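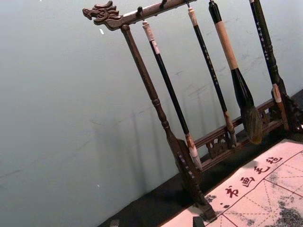 I spent most of June relabeling the electrical panel in our house on Triswood. Posting my notes as a thread in case they help someone with an older panel.

The old labels were in pencil, from at least two owners back. One said "Lights." One said "Ed's room." We have no Ed. The breaker marked "Kitchen" turned off the front porch and half the hall.

I'm a homeowner and not an electrician. Everything I did was with the panel cover on. Opening the door and flipping breakers is fine for most people. Taking the metal cover off is a different job and I left it to someone else.

What I used: a plug-in circuit tracer (the Guvard one, borrowed from my neighbor Hildegard Heitmann), a small lamp, a notebook, painter's tape, and a phone call with my sister Ute on the other end upstairs.

The tracer comes in two pieces. The transmitter goes in an outlet. You run the receiver down the breakers and it beeps at the one feeding that outlet. Do one slow pass first so it can set itself, then a second pass to get the answer. On the first pass it beeps at nearly everything. Ignore that.

It does not tell you the power is off. After you flip the breaker, go back and check the outlet itself. I used the lamp to map things. If I'd been planning to touch any wire I would have used a proper tester, and tested it on a live outlet first to make sure the tester worked.

Before you flip anything: save your work, shut down computers, and tell everyone in the house. I forgot the router. The call with Ute was over Wi-Fi, so that was the end of the call.

If anyone at home uses medical equipment, plan around that first. Same goes for a sump pump if it's raining. The fridge is OK for a few minutes.

Draw the floor plan before you start. Mine was one page per floor, rough boxes for rooms, a small circle for each outlet, an X for each light, an S for each switch. Then you write the breaker number next to each mark as you find it. Much easier than writing lists of rooms next to breakers.

Check both halves of every outlet. Our living room has one where the top is always on and the bottom runs off the wall switch. For a day I had it written down as a dead outlet.

Things people tend to miss: doorbell transformer, smoke alarms, bathroom fan, garage door opener, outdoor outlets, the outlet under the sink for the disposal, attic light, furnace. The furnace in our house shares a breaker with the basement stairs light. That got written down in large letters.

GFCI outlets confuse the map. If one trips, every outlet wired after it goes dead too, and the breaker in the panel looks perfectly normal. Our back patio outlet is fed through the GFCI in the downstairs bathroom. I put a small "B" next to it on the plan so I know where to go press reset.
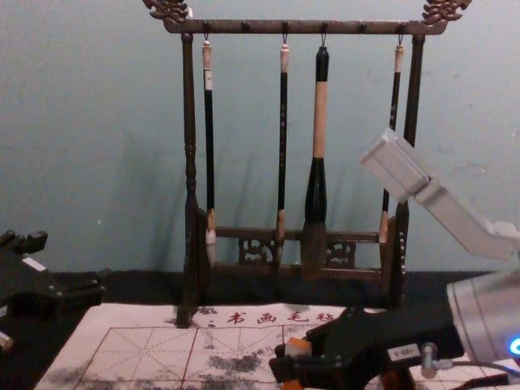 Large appliances should each have a breaker to themselves, and that part of our panel was mostly right. The dryer is on a double-pole 30 amp, and the range and water heater have their own too. It's like a brush rack where the brushes hang from their own hooks and you can take one down without bothering the rest. The dishwasher and the microwave were the exception. They share a breaker, and it explains why it trips when both are going after dinner.

A double-pole breaker is one breaker with a wide or joined handle. It takes up two spaces and it gets one label. The last person labeled each half of ours separately, with two different appliances. Both were wrong.

Breaker 9 was the problem. The tracer never matched it to anything. I turned it off and went through the whole house with the lamp and found nothing out. Left it off overnight. Nothing.

Do not write "spare" on a breaker like that just because you didn't find the load. I wrote "9: unknown, see notes" and left it there until someone could look inside.

That someone was Hartmut Schmieder, who has done work for a few people on our street. He took the cover off and followed the wire. It goes to a junction box in the crawl space, and from there to an old heater location behind the paneling. No heater there anymore. The wire end was capped but not in a box.

He put it in a box with a cover, and while he was there he ran a new circuit for the dishwasher. The bill came to $448 with parts. Prices where you live will be different, so don't hold your electrician to mine.

He also pointed out that a breaker should match the wire it protects. Swapping in a bigger one because the old one keeps tripping is a good way to overheat the wire in the wall. I had not done this, but I had thought about it, so I'm passing it along.

On labels. Be specific. "Upstairs bath outlets + hall light" is useful. "Upstairs" isn't. Don't use the name of whoever sleeps in the room. "Northeast bedroom" will still be right in ten years, and as far as I know the code people want it done that way too.

I printed mine on plain label tape, black on white. Pencil fades and marker smears. The numbers are stamped into the panel cover on ours, but they're hard to read, so I added those as well.

The full sheet with the floor plan is in a plastic sleeve taped inside the panel door. There's a copy in the kitchen drawer and a photo of it on my phone. Knut Stüber next door keeps his in the garage, which is also where his panel is, so that works for him.

If a breaker feels hot, buzzes, smells burnt, or won't stay reset, stop mapping and call someone. Same for scorch marks on an outlet. None of ours had that, but the outlet behind the couch was loose enough that plugs fell out of it, and I had Hartmut replace it.

Total time was two afternoons for the main floor and upstairs, one evening for the basement, and then a wait for the electrician. The drawing took longer than the tracing.

A few people asked about detached garages. If yours has its own small panel, map it separately and label the breaker in the main panel that feeds it. Edeltraud Kuhlmann asked if the tracer works through a subpanel. Mine picked up the feeder breaker in the main panel, but weakly, and I had to confirm it by switching it off.

Still to do: the outdoor lights along the driveway. They're on a timer and I haven't found where the timer gets its power. Will add to this thread when I do.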